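Sorting Shared Desks: Project Report
Berenice Lozano and Oi-ling Mak

Our project asked how long a shared table stays tidy once a whole class is using it, and we loved doing it! We logged 23 sessions and tried two ways of grouping things: by size and by use.
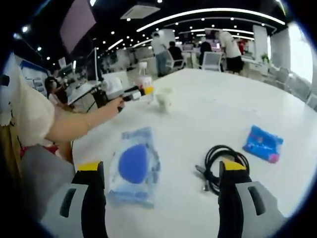 Grouping by use won easily. Cleaning things went together, so a blue sponge still in its clear bag had an obvious home, while a coiled black cable went in with the leads. Dayana Palacios wants to try it again in July, with labels.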